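Kitchen data collection: where we are in September

Simulation group update, by Kieran Hegarty

The kitchen collection has been running long enough now that people in the other groups have started asking what we do with our afternoons. This item covers what we are gathering, how a session goes, what we throw away, and what we need from the rest of the building before the end of the quarter.

The short version: we have 279 accepted demonstrations in the simulated kitchens. The next training run on Gonitz starts when the toaster set is finished.

What counts as a demonstration

A demonstration is one complete attempt at one task, driven by a person. The operator holds the hand controller, watches the simulated arm on the monitor, and moves it through the job from start to finish. The software records the joint positions, the gripper state, the camera views and the text instruction that goes with the task. Gonitz, our learning system, trains on those recordings. It gets the views and the instruction and has to produce the motion.

The tasks are small. Touch an appliance, push it back toward the wall, turn it, open a drawer, close a drawer. Several readers have asked when we will get to making breakfast. We are not planning to. The aim for this phase is contact with objects that sit on a counter, and getting that right in enough different kitchens that the system doesn't learn one room by heart.

The kitchens themselves come out of Proso, the scene generator that Ramiro Prieto maintains. Proso picks a layout, then picks materials for the counter, the wall and the cabinets, then places the objects. Operators do not choose their kitchen. They load the next one in the queue and work with what they get. If a kitchen is unusable, they flag it and move on.

How a session goes

Sessions are run in the Tesfamariam room on the second floor. We have 2 stations there, and each operator works for 70 minutes before taking a break. We tried longer sessions in the spring and the recordings got worse toward the end. The operators could tell, and so could the review numbers.

At the start of a session the operator runs a calibration check, which is three slow reaches to marked points in an empty test scene. If the controller and the arm disagree by more than the limit, recalibrate before recording anything. Please do not skip this. In August we lost most of an afternoon of drawer recordings to a controller that had drifted.

After that it is one scene after another. The instruction appears at the top of the monitor. The operator reads it, looks at the scene, and starts recording with the foot pedal. A second press ends the recording. Then there are three buttons: keep, redo, flag. Keep sends it to review. Redo resets the same scene with everything in its starting place. Flag sends the scene back to Ramiro with a note.

Notes on flags should say what is wrong. "Bad" is hard to work with. "Mug is halfway into the wall" is fine.

Review

Kiros Mersha and Tolera Tefera do the review. Every kept recording is watched by one of them, and anything doubtful is watched by both. They reject a recording for any of these reasons:

The arm hits something it was not asked to touch.
The recording starts late, so that the arm is already moving in the first step.
The operator stops for a long time in the middle to think.
The final position does not match the instruction.
The physics misbehaves, which mostly means an object jumps or sinks when the gripper meets it.

The pause rule surprises new operators. A person who stops to think has done nothing wrong, but the system sees a stretch of standing still and learns that standing still is part of the job. Decide on your path first, then press the pedal. A slow and steady recording is fine. We have accepted some very slow ones.

Recordings with a small correction in them are also fine, and we want more of those. If the gripper comes in too far to one side and the operator brings it back, keep it. An earlier version of Gonitz had seen almost nothing but clean approaches and had no idea what to do when it was slightly off. Tolera has been marking the good corrections with a tag so we can measure whether they help.

The toaster set

The appliance tasks were supposed to be finished in July. Kettles and blenders are done. Toasters have been slower, partly because of how they are placed. Proso tends to put them near the back of the counter, so the arm has to reach over a good deal of stone to get there, and the upper cabinets limit how high it can come in. An operator who lifts too far on the approach runs into the cabinet doors. One who stays too low risks catching the edge of the counter.

The other difficulty is that once the gripper is on the toaster it hides part of it. From the main view, the operator is working with whatever is still showing. Mitiku Tamiru, who has recorded more toaster tasks than anyone else, suggests lining up on the body of the toaster early, before the gripper gets in the way, and not trying to fix the angle at the end. 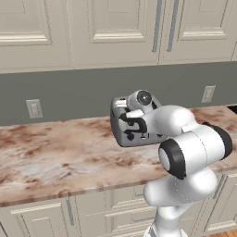
The simulated arm with its gripper on the toaster, in one of the marble-counter kitchens.

Marble counters are worth a mention. Strong veining was added to the material list on purpose, after Gonitz did well on plain surfaces and poorly on busy ones. Operators have complained that the patterned stone makes it harder to judge where an object's base is. We know. Please keep recording them, and use the second view if you need it.

Some toaster textures also come through with odd black markings on the front. Ramiro has looked at these and they are harmless for our purposes, as the collision shape underneath is correct. There is no need to flag them. Do flag a toaster that floats or leans.

Changes to the tools

Favis, the recording viewer, has been updated. The main changes are these.

You can now step backward one step at a time. The old version only went forward, and reviewers had to restart a recording to see the moment before contact again.

The instruction text stays on screen during playback.

Rejected recordings show the reason and the reviewer's initials. Operators can look at their own rejections without asking. If you disagree with one, talk to Kiros. He has reversed a few.

Export is still slow on long recordings. Ramiro is working on it and does not have a date.

What we need

Operators. We would like more people to sit at the stations, including people who are not good at it yet. Everyone moves the arm a little differently, and at present too much of the set comes from the same few hands. Training takes one morning with Mitiku. You will record practice scenes first, and those do not go into the set.

Left-handed operators are especially welcome. The controller works in either hand, but nearly everything so far was recorded with the right.

Instructions. Each task needs several wordings, and ours have started to sound alike. If you have a spare ten minutes, open the wording sheet on the group page and write down how you would ask for the task. Write it the way you would say it to somebody in your kitchen. Short is good. Please leave the existing lines alone, even the clumsy ones.

Quiet. The Tesfamariam room shares a wall with the small meeting room, and operators can hear everything. Calls on speaker should go somewhere else in the afternoon.

What comes next

When the toaster set is complete, Gonitz trains on everything accepted so far, and we test it on kitchens that were held back from the start. No operator has recorded in those, and they should stay that way, so please don't open the held-back folder to look around. We will report the results by task type. I expect drawers to look good and toasters to be the weak spot, given how many corrections we are still seeing in the recordings.

After that the plan is two-step tasks, such as opening a drawer and then moving the object above it. Kiros is writing the review rules for those now. The open question is what to do with a recording where the first step is good and the second fails. If you have a view on this, send it to him before the rules are fixed.

To book a training morning, write to Mitiku or put your name on the sheet by the door of the Tesfamariam room. Station time is from 1 p.m. to 5 p.m.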